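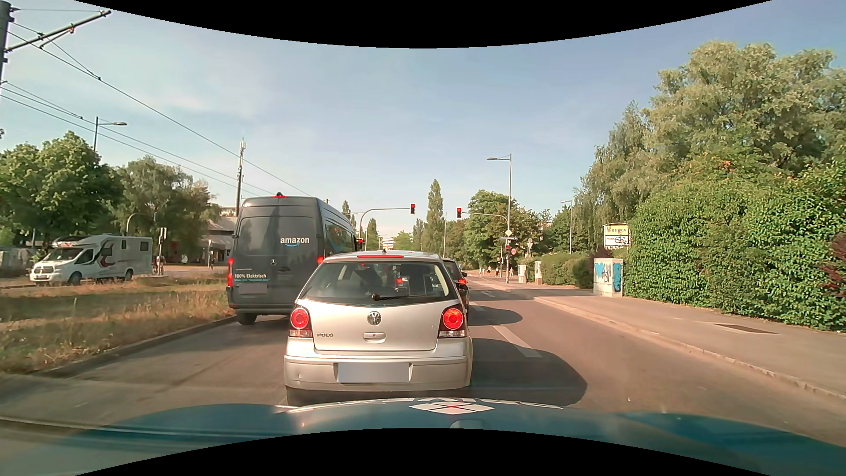 Re: [Voddale-l] October walk, car sharing and start point

Trefor Rosser wrote:
> Can someone confirm where we start? The old sheet says the
> Griffiths lot but I heard it was closed. Also, is it still the
> long route? My knee is good for six miles at most.

Trefor,

The Griffiths lot is closed until spring. We start from the Vudunau trailhead at 9:15. Parking there is $4, coins only, and there is room for only a few cars, so please share rides. Traffic on the way out is slow after 8:30.

It's the short route this time, just over five miles. The climb is 477 feet, most of it in the first mile. The footbridge is open again. The path past it is muddy for almost 200 yards, so wear boots.

If you want a ride, reply to me off the list by the night before. I have two seats left.

Maps: use sheet 204. The older one still shows the stile in the wrong field.

Culent walks list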